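Textile Care and Handling
Unit 4: Terry Cloth - Structure, Hang and Fold
Handout prepared by Johanna Eder and Deok-su Song
Revised May 14, 2024

4.1 Terms

Terry is a pile fabric. One set of lengthwise yarns is held tight and forms the ground; a second set is fed in slack and stands up as loops. The crosswise yarns lock both in place. Pile may be on one face or on both.

The hem band is the strip at the end of a towel where the pile stops and the weave becomes flat and dense. It has less stretch than the body of the cloth and holds a crease better. In this unit it is used as the reference edge for all folds.

4.2 The unsorted state

A towel dropped on a table seldom lands flat. The loops catch on each other and on the table covering, and layers that touch tend to stay together. The result is a mound in which some corners are exposed and others are under the cloth. Before lifting, look for an exposed corner or a run of hem. If neither can be found, take hold of a raised fold and go on to 4.4.

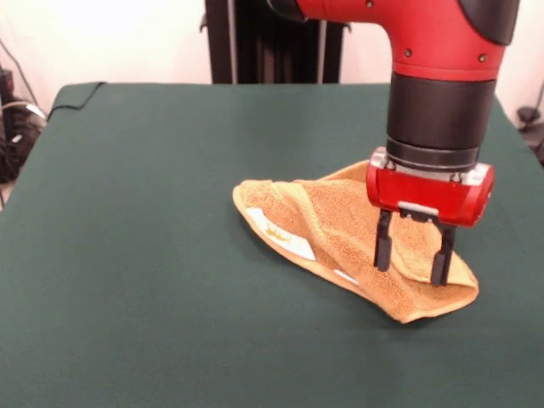 Photo: Plikness Textile Workroom, course archive

A crumpled towel should not be pulled sideways to open it. Dragging draws the lower layers along with the upper ones and can snag the pile. Lift first, then open.

4.3 Work surface

The surface should be level and covered with a plain cloth in a color that differs clearly from the towel. Dark green is suitable for tan, white and yellow goods. A covering with a strong pattern makes the hem line hard to follow.

A square of stiff cardboard may be used as a folding guide. Place it parallel to one side of the table and leave enough bare cloth beside it to lay the towel out. Curled edges in the covering should be smoothed down before work begins, as a raised edge will tilt the board.

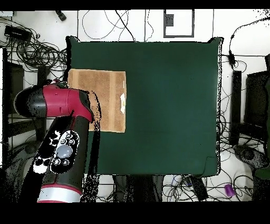 Fig. 2. Green table covering with flat cardboard square.

Students working with the Joltov folding board instead of plain cardboard should set it in the same position. The folding sequence does not change.

4.4 Reading a hanging towel

When a towel is held at a single point, its weight draws the cloth into a rough cone. The lowest point is usually a corner. If the towel is held by a corner, the lowest point tends to be the one diagonally opposite. If it is held by a bunch of fabric away from the corners, the cloth hangs in twisted folds and one part may fall back over the grip as a flap.

Follow the hem band down to the low corner. Take that corner in the free hand, release the first grip, and let the cloth turn until the twist has run out. Then slide along the hem to the next corner. The towel now hangs from two corners and can be lowered onto the table, far edge first. 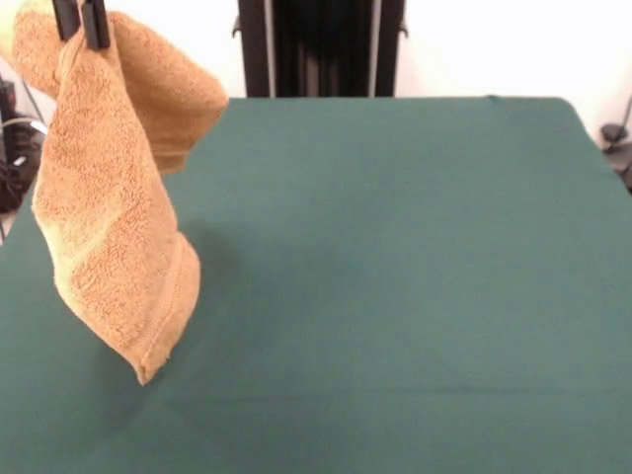 4.5 Folding sequence

1. Lay the towel with the hem band toward you.
2. Smooth from the center outward with the flat of the hand. Do not press the loops down.
3. Bring the left side to the right side and match the corners.
4. Bring the hem up to the far edge.
5. Turn the piece so that the closed fold faces the front of the shelf.

Stack no more than 10 pieces. Taller stacks lean and flatten the pile of the lower towels.

4.6 Before the next session

Read the Liltley notes on pile height. Worksheets go to Bit-na Sung.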